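Print this page | E-mail to a friend
Reading time: 3 minutes

Bastley Mesh Chair, gray metal

Okay, I have a soft spot for this one, so bear with me. I've been selling chairs out of the Altness shop long enough to have opinions about all of them, and the Bastley is the chair I ended up taking home. Four of them, in fact! They live around my kitchen table, and one has migrated to the back porch and doesn't look like coming back in.

It's a plain chair. Metal mesh seat, rounded tube rails, gray all over, no cushion and no arms. If you want something to sink into with a book, go look at the Gendier page (the one with the fat arms, you'll know it when you see it). The Bastley is for eating dinner, doing homework, pulling up next to somebody's desk, standing your groceries on while you hunt for your keys.

What I like most is the seat. The weave is fine enough that you don't get that waffle pattern on the back of your legs in July, which was my big complaint about the older wire chairs we used to carry. Crumbs are another matter. Small ones drop right through and you sweep them up afterward, big ones sit there and get brushed off. I give mine a wipe with a soapy cloth and then a dry one, and that's the whole routine. Skip the scouring pads, please. I tried one on a floor sample and you could see the spot from across the shop.
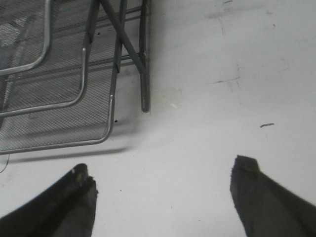
Bastley chair in gray, seat mesh and curved rails, on a white floor.

The rails get asked about a lot. They're rounded everywhere, corners included, so there's nothing sharp to catch your shins or your sweater on. I've got a narrow kitchen and I bump into furniture constantly, so this matters to me more than it probably should.

Color: gray, and only gray. It's a silvery sort of gray on the mesh, and it goes lighter or darker depending on how the light hits it. Next to a white wall it looks cooler, next to wood it warms up a bit. I keep getting asked for black. I've passed it along!

Now the practical stuff. Each chair is $93, or you can take the pair with the Tkachenko side table for $235... no wait, that was the old price list, ask me for the current one. Delivery inside the county is $50 flat, however many chairs you're getting, so if your sister wants a couple too, put them on the same order. Pickup from the shop is free and there's usually somebody here to help you load.

They come put together. Put felt pads under the feet if you have hardwood or a painted floor (we sell them at the counter, and the hardware store has them too). On tile I've never bothered.

Volodymyr Hnatiuk handles the orders and he's the one to ask about larger quantities. He did a big batch for a café last January and can tell you how long that sort of thing takes. For one or two chairs, just come by after 10 in the morning and sit in one for a while. Bring a cushion from home if you plan to use one, so you can check the height with your own table in mind.

Item no. 935

Contact us | Copyright Altness, all rights reserved | Back to top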